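Tray basket

A tray basket is a shallow, open, rectangular basket with woven sides and a flat bottom. It is used on desks, counters and tables to hold small loose things – fruit, stationery, mail. The rim often flares slightly, so the contents can be seen and reached from any side.

Materials

Older tray baskets were woven from willow or rattan. Many sold now are made of plastic strand, which can be wiped clean. Orange and tan are common colors in both.

Use in pairs

Tray baskets are often set out two at a time, one for each kind of item, with the things still to be sorted left on the surface between them.
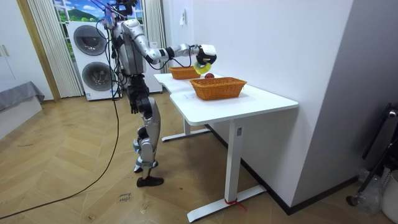
Kadar disagrees, holding that one deep basket does the same work and leaves more of the desk free. The Manemside housekeeping guide takes the other side and gives 2 as the right number for a desk, as food and office supplies should be kept apart.

Placement

On a standing desk, one basket may go near the back and the other close to the front edge. Rolls of tape are best laid flat, as they roll off easily when stood on end.
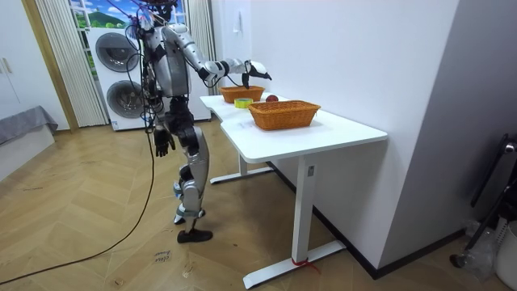
Two wicker baskets on a white desk, with an apple and a roll of tape.

Labeling

Woven sides do not take ink well. Some users tie on a tag; others write on the surface beside the basket. The Tuvedach pattern, sold in lengths of 13 and 20 inches, has a smooth strip on the rim for a label.
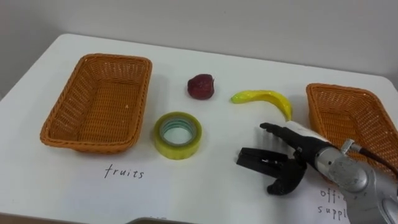

Woven trays with a toy strawberry and a toy banana; the word "fruits" is handwritten on the table.

See also: Bread basket; Desk organizer; Letter tray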